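Thursday, January 18, 2024
Bindow workshop, glue bench

Continued the test of hide glue against the fish glue from Broklow. The question is still the same one: which of them we should use for the loose chair joints that come to us from the Aranda hall. There are 25 chairs in this order and most of them have at least one rung that turns in its hole.

Preparation. I soaked the hide glue granules overnight in cold water, one part glue to two parts water by weight. In the morning it was a soft jelly, no hard grains left. Warmed it slowly in the water bath to 60 degrees and kept it there. Last time I let it go over 70 and the smell was terrible, and I think the joints from that pot should not be counted. I have crossed them out in the June pages.

The fish glue is used directly from the bottle. It was a little thick, because the shop was cold when I came in, so I put the bottle in warm water for 20 minutes.

Samples. All are beech dowel in beech block, same drill bit, holes cleaned with a small brush. I made 7 with each glue. Two of the hide glue samples I had to do again, because I was too slow and the glue was already jelly before the dowel was fully in. For the second try I warmed the blocks on the radiator first, and this gave me enough time to turn the dowel and push it down. I recommend this to everybody who will work on the real chairs.

Squeeze-out from the hide glue can be cut away with a chisel while it is like rubber. The fish glue stays sticky much longer and I wiped it with a damp cloth. Some colour went into the grain on one block, not nice, but it should sand off.

Old glue. On the first chair I tried hot water with a little vinegar on the rung ends. The brown crust came away after some patience – maybe four times of wetting and scraping. I do not want to use the knife more than this, the rungs become thin very fast and then no glue will help.

To do: leave all samples in clamps until tomorrow, then pull them on the lever. Ask Givbridge if they still have the finer granules, item 3772, our jar is nearly finished. Write the pot temperature on the wall sheet, every hour please, also when it looks fine.

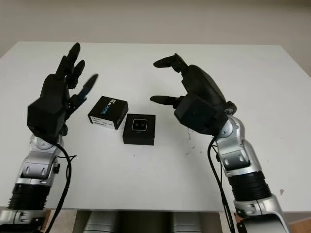

Can the leftover hide glue be warmed again tomorrow?
It can, if it goes into the fridge tonight with a lid on. Warm it only once more, and throw it away if it smells bad or stays thin when it is cold.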